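Chapter 7
What the Seat Is Made Of

In this chapter
How a seat carries a load
Hard, pierced and woven seats
Padding, and what it does after the first hour
Covers, seams and the front edge
Reading a seat before you mend it

7.1 A short history of being uncomfortable

In 1696 a clerk went through the rooms of a merchant's house in the town of Woltarach and wrote down everything a person might sit on. He found benches, stools, a chest with a flat lid, and one chair with a cushion, which he valued at more than the rest put together. The cushion is entered on a line of its own. Beside it, in a second hand, someone has written "not to be sat in".

Students of seating tend to enjoy that note more than they should. It contains most of the trade's later history. A hard seat is cheap, tough and disliked. A soft seat is dear, delicate and so well liked that it must be protected from the people who like it. Three centuries of work have gone into finding something between the two, and the results can be inspected in any waiting room.

The earlier chapters dealt with frames: legs, rails, joints, and the several ways a joint can tell you it was glued in a hurry. We now move up to the part that touches the sitter. Frames fail by breaking, and everyone notices. Seats fail by becoming slightly worse every month, and owners will defend a dreadful one for years on the grounds that it was perfectly all right when they bought it.

7.2 Two ways to meet a body

Put simply, a seat can be shaped or it can give. A shaped seat is stiff and relies on its maker having guessed your outline. A seat that gives relies on springs, webbing or stuffing to do the guessing for itself, afresh, each time someone sits. Many seats do a little of both and charge for it.

Piercing belongs to the first family. Holes in a stiff seat let air through and take out some weight, and they save material if the seat is moulded with the holes already in it. Drill them afterwards and you save nothing, and will be sweeping up until November. The spacing matters a good deal. Holes set too near the front edge weaken the very strip that takes the load when a sitter perches, and a large part of the public perches.

Woven covers belong to the second family, or at least sit on top of it. A fine, close weave spreads wear over many threads. A coarse one hides dirt better and snags on keys. Colour is a matter of taste until somebody owns a dog.

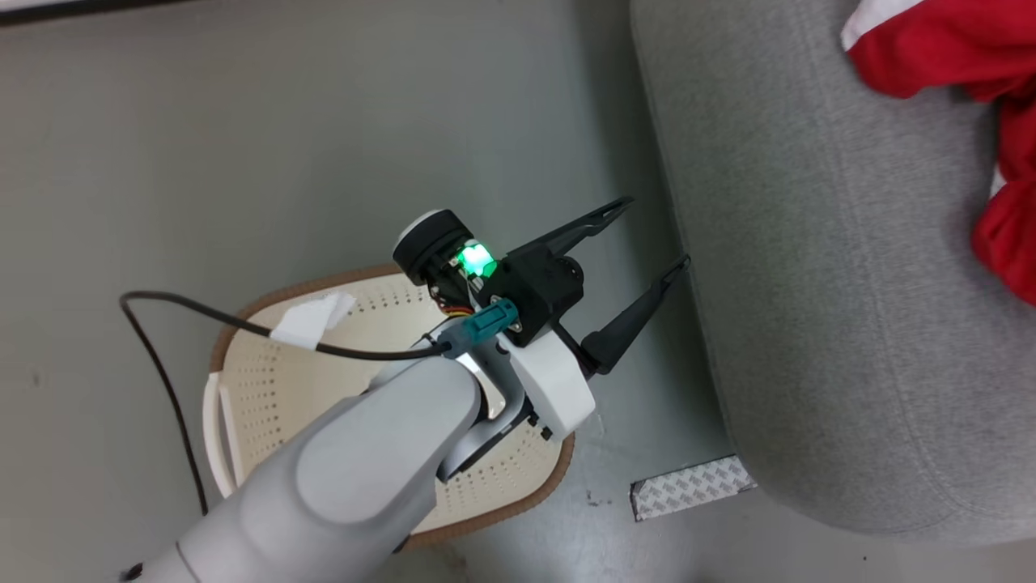
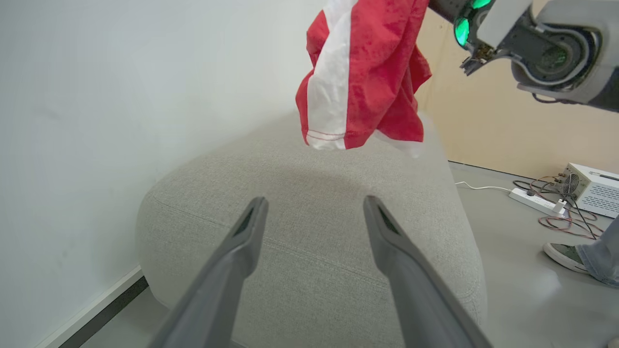 Figures 7.1 and 7.2. Pierced and covered. First, a cream perforated chair seat; second, a light grey ottoman in a fine woven fabric, with a faint stitched seam across the front.

The seam deserves a word, as it will return to trouble us in section 7.6. A seam that follows the curve of a cushion does two jobs. It lets flat cloth go round a rounded shape without bunching, and it gives the eye a line to follow, which makes the whole piece look better made than it may be. It is also where a cover is most likely to part. Run a thumb along it before you quote a price for anything.

7.3 The trouble with the first five minutes

Almost all seats are bought on the strength of a very short sit. The customer lowers himself, bounces once, looks thoughtfully at the ceiling and says "yes". Showrooms know this. Deep, soft padding wins the short sit nearly every time, and loses the long one just as reliably, once it has squashed flat and left the sitter resting on whatever lies beneath.

Funmilayo Tamuno, who taught seating at the Besnard workshops for many years, made her first-year students spend a whole morning on stools of their own making, without getting up to adjust anything. Pascal Pons, one of those students, later wrote that he had learned more by eleven o'clock than in the term before it, and that he could still point to the exact spot where he had learned it. His stool had a raised front rail. He had thought it elegant.

The Besnard workshops also kept a wear book, from which several tables in this chapter are drawn. It records 224 seats brought in for repair, with the complaint in the owner's words on the left-hand page and the fault in the repairer's words on the right. The two rarely agree. "Gone lumpy" covers broken webbing, shifted stuffing, a snapped spring and, in one entry, a missing hymn book.

7.4 Before you read on

Find a seat you use daily and turn it over. Note how the load gets from the top to the frame, where the cover is fixed, and whether anyone has been there before you with the wrong tacks. Keep your notes. You will need them for Exercise 7A, where you will be asked to draw the same seat in section, and again in Chapter 9, where you will be asked what you would charge to put it right.

Terms set in bold in the sections that follow are listed in the glossary. "Comfort" is left out of it. Évan Gilbert and Gaspard Tessier, who prepared the glossary for this edition, sent in separate drafts of the entry, and the printer's deadline came first.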